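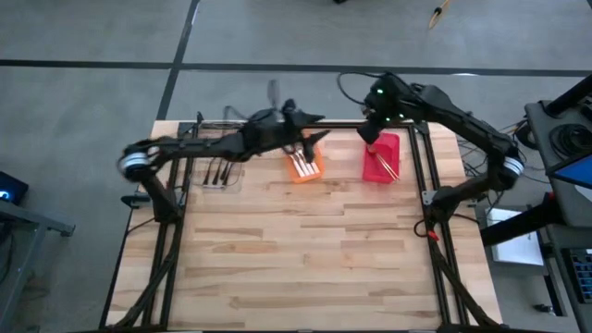

Two arms at work over the cutlery bins on one of the teaching tables at Wudusik.

Wudusik, the Bakum firm that builds sorting equipment for canteens and hospital kitchens, has begun teaching its robot arms to handle cutlery by having people steer them through the job by remote control.

The work started in September in a former packing hall on the Gollitz road. Staff sit at a pair of hand controls and move two arms over a wooden table, picking knives, forks and spoons out of one bin and putting them into another. Each attempt is recorded, including the view from the cameras and the position of every joint. The recordings are then used to train software that is meant to do the same job without a person at the controls.

The company said it had kept 328 recordings so far. A further 99 were thrown out, mostly because a piece was dropped outside a bin or the two arms got in each other's way.

Katsuhiko Kawaguchi, who runs the project, said cutlery had been chosen after talks with kitchen managers, who told the firm it was the part of the wash-up they found hardest to staff.

"Plates are easy. They are flat, they stack and they are all the same," he said. "Forks lock together. You pull one and three come up with it. A person gives it a little shake without thinking, and we want the arms to learn the shake."

An earlier machine, sold under the name Chege, used a magnet and a vibrating chute. It worked well with steel but could not deal with plastic handles, and several customers complained about the noise. Wudusik stopped taking orders for it last year and still services the ones in use.

The new system uses ordinary jaw grippers. Bins of different colours are used in the recordings, along with clear trays, and operators are asked to change the positions between attempts so that the software does not simply learn one layout by heart. The clear trays have caused the most trouble. Mr Kawaguchi said the cameras often lost their edges against the wood, and early versions of the software would bring a gripper down on the rim.

Seven operators have been trained. Most of them came from the company's own assembly line and go back to it for half of each shift, as steering the arms is tiring on the wrists and eyes. A session lasts 30 minutes and is followed by a break of the same length.

Demetrius Mercado, one of the operators, spent four years fitting conveyor belts before he moved to the hall. He said it took him most of a fortnight to stop rushing.

"You want to go at the speed of your own hands, and the arms will follow you, but the recording comes out rough," he said. "If I go slow and steady it looks dull, and it's much more use to them. The left arm was harder for me. I'm right-handed and it showed."

Operators are told to leave small mistakes in. If a spoon slips and is picked up again cleanly, the attempt is kept, and the software team marks the point where the slip happened. Mr Kawaguchi said the first batch had been too tidy. When the trained arms missed a handle, they carried on to the second bin with nothing in the jaws, having never been shown what to do next.

The team has also tried teaching by hand, with a person taking hold of the arm itself and moving it through the task. That was quicker to learn and gave good results with one arm, but operators' own hands kept blocking the cameras, and moving two arms at once was awkward. It is now used only for checking reach when a table is set up.

In the latest trial, the software moved nearly 30 pieces in a row before it needed help. Longer runs have been less steady. Teaspoons remain a weak point, and wet cutlery has not yet been tried at all. Mr Kawaguchi said tests with wet pieces would begin once the firm had fitted covers to the grippers.

Wudusik would not give a price for the finished system. It said a first unit would go to a works canteen in Bakum for a trial, where it would sort cutlery coming off the dishwasher during the lunch shift. Kitchen staff there will be able to take over by remote control if the arms get stuck, and those moments will be recorded and added to the training material.

The firm said the trial would not lead to job losses at the canteen, which has two unfilled posts in its wash-up area. Staff there have been invited to the hall to try the controls for themselves, and the first group is due in the next few weeks.

A second table is being fitted out in the same hall for work on cups and small bowls. Mr Mercado is to train the operators for it. The company is taking applications for those places from its own staff first, and no experience with robots is asked for.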